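A visit to the Ballach observatory
15th January

I have wanted to see the observatory at Ballach since I moved to this side of the country, and last week I finally went. They open the doors to the public on a few evenings in winter, when the nights are long, and the places are gone quickly. I got mine only because somebody had canceled. I write down my impressions while they are still fresh. I am an amateur and not an astronomer, so please forgive me if I simplify too much.

The bus from Moen goes only as far as the lower parking lot. From there it is a walk of 733 meters to the gate, and I know this number because it is painted on a board at the start of the path, together with a request to turn off all white lights. Take the request seriously. I had put red plastic film over my flashlight and I was glad of it. A family in front of us had not, and they were asked, very politely, to walk in the dark and hold on to the rope. The path is good but steep in the second half, and there was ice near the top.

We were a group of nine. First we were taken into the old building, where there is a small exhibition in two rooms. The first room is mostly about how the observatory came to be on this hill and not on the higher one across the valley. The higher hill has fewer clear nights, because the fog from the lake climbs on that side and stays. They kept a weather diary for both hills before they began to build. The diary lies open in a glass case, and I could have stayed with it for an hour. The handwriting is very small, and on bad nights there is only one word, "cloud," and the time.

In the second room they have glass plates with photographs of galaxies. You look at them on a light table, and they are negatives, so the stars are black and the sky is clear. I had seen such plates in books, but it is different to stand over one. Our guide put a magnifier in my hand and asked me to find the galaxy. I pointed to what I thought was a galaxy and it was a scratch. The real one was a gray stain close to the corner, so weak that I would have tried to wipe it off. She told us that the archive holds 4,000 plates and that they are being scanned, slowly, when there is money to do it.

After this we went to the dome. The main telescope is called Caltora, and I did not manage to learn where the name comes from, as two people on the staff gave me two different answers. It is a reflector from the older generation, and it is no longer used for the most serious research. Now its work is to follow variable stars, which it does very well, because you need for this a telescope that is free every night. The big instruments are never free. I liked this explanation very much. A star which changes its brightness over many months must be measured again and again, and a modest telescope with much time is better for it than a giant which you may have for two nights a year.

The dome is not heated. I had read this on the website and I had dressed for it, and still I was cold after ten minutes. The air inside must have the same temperature as the air outside, otherwise the image trembles. When they opened the shutter the noise was louder than I expected, and then it was very quiet, and we could see a long piece of sky with Orion just leaving it at the right side.

We did not look through Caltora itself. There is no eyepiece on it anymore, only a camera, and the image goes to a screen in the warm room next door. Some visitors were disappointed by this, I think. For us they had prepared a smaller telescope on the terrace, with a magnification of 200, and everybody had a turn. I saw Jupiter with its moons in a line, and after that the Orion Nebula, which to my eye has no color at all. It is a greenish gray smoke — if I say greenish, perhaps I only want it to be so. Give your eye time. At my first turn I saw four stars and some light around them. At my second turn, maybe because I had stood in the dark longer, I saw the wings on both sides.

Someone asked about the distance to the galaxies on the plates, and how it can be known. The answer was long and I will give only the part which I understood. There are certain stars that become brighter and weaker in a regular rhythm, and the slower the rhythm, the stronger the star truly shines. So when you find one in another galaxy and you measure its rhythm, you know how strong it is, and from how weak it looks to us you can calculate how far away it must be. For the closest galaxies this works very well. For those much farther away other methods are needed, and each one leans on the one before it, like the steps of a ladder.

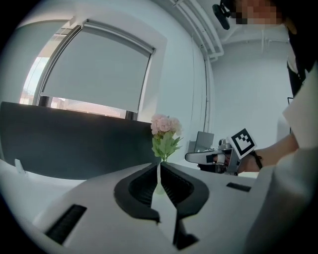
A pink artificial flower with light-green leaves.

At the end there was tea in the warm room, and a man from the staff showed us the program Tunano, with which the nights are planned. It takes the list of all the stars that are waiting, the height of each one above the horizon, and the position of the moon, and it proposes an order. The observer can change it. He said that he changes it often, mainly when clouds are coming from the west and he wants to save a target on that side before it is lost. On the screen the stars were colored by how long they had been waiting, and one of them, very low in the south, had been red since June.

Some practical things for those who want to go. The visit takes three hours with the tea. Bring two pairs of gloves, a thin pair for the focus knob and a thick pair for the rest of the time. Photographs are allowed in the exhibition but not in the dome. The toilet is in the old building only, and after the dome is open you will not want to walk back there, so go before. The last bus to Moen waits for the group if the guide calls the driver, but you should ask her at the beginning and not at the end as we did.

If the sky is cloudy, the visit takes place anyway, and instead of the terrace you get more time with the plates. I have already put my name on the list for another evening, and I will not be sad if it is one of the cloudy ones.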